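Otden Public Library to End Overdue Fines, Open Dodulow Branch Six Days a Week

1/24/20

The Otden Public Library will stop charging fines for overdue books, magazines and recordings beginning in June, the library board announced following its winter meeting. The board also approved longer hours at the Dodulow branch, which has operated on a reduced schedule for several years.

Under the new policy, cardholders who return items after the due date will owe nothing. Existing overdue balances will be removed from all accounts when the policy takes effect. Charges for lost or damaged items will remain in place and will be billed at the replacement cost listed in the catalog.

According to figures presented to the board, 1652 cardholders currently have their borrowing privileges suspended over unpaid fines. Of those accounts, 243 belong to children under the age of 13. Library staff told the board that many of the suspended accounts have shown no activity since the suspension was applied, and that the amounts owed are in most cases small.

"The purpose of a due date is to bring the book back so the next person can have it," said Library Director Vivek Dhillon. "We looked at what the fines were bringing in and what it was costing us to collect them, and we looked at who had stopped coming through the doors. The board asked us for a recommendation and this is the one we made."

Items will still carry due dates. The library will send a reminder by e-mail or telephone three days before an item is due and again one week after. An item that has not been returned 22 days after its due date will be treated as lost, and the replacement cost will be added to the account. That charge will be canceled if the item is returned in good condition. Borrowing will be suspended only while a replacement charge is outstanding.

Loan periods are not affected by the change. Books will continue to circulate for three weeks and may be renewed twice unless another patron has placed a hold. Items borrowed from other library systems through interlibrary loan remain subject to the rules of the lending library, and any late fees assessed by that library will be passed on to the borrower.

The change in hours at the Dodulow branch will take effect at the same time. The branch, located on Pandey Street next to the post office, is now open four days a week and closes at 5 p.m. It will be open six days a week, with evening service until 8 p.m. on two of those days. The board authorized the hiring of two part-time circulation clerks to staff the additional hours. Applications will be accepted at the main library beginning next month.

Ramesh Saxena, who chairs the library board, said the schedule had been the most frequent subject of written comments from residents on the west side of town.

"People who work a regular day have had a hard time using that building," Saxena said. "The money was found within the approved budget, and no additional request will be made to the town this year."
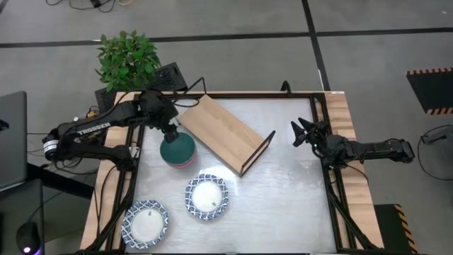

The Dodulow children's room will keep its present story time schedule through the spring. A revised calendar of programs will be printed once the new clerks have been hired and trained. Meeting room reservations already confirmed for the summer will be honored, and groups wishing to use the room during the added evening hours may apply at either location after the new schedule is posted.

Residents of Trokalmont, who borrow from Otden under a reciprocal agreement between the two towns, will be covered by the new fine policy when they use materials owned by the Otden library. Materials owned by the Trokalmont library will continue to follow that library's own rules, including its daily fines, even when they are returned at an Otden location.

Cardholders whose privileges are now suspended do not need to take any action. Their accounts will be restored automatically, although cards that have expired must be renewed in person with proof of address. Parents or guardians may renew a child's card on the child's behalf.

The board will review circulation, return rates and replacement costs after the policy has been in effect for one year. A written report will be made available at both locations and posted on the library's website.

Copies of the revised borrowing policy may be picked up at the circulation desk of the main library or the Dodulow branch. Written comments may be addressed to the Office of the Director, Otden Public Library. The next regular meeting of the library board is open to the public and will be held in the first-floor reading room of the main library.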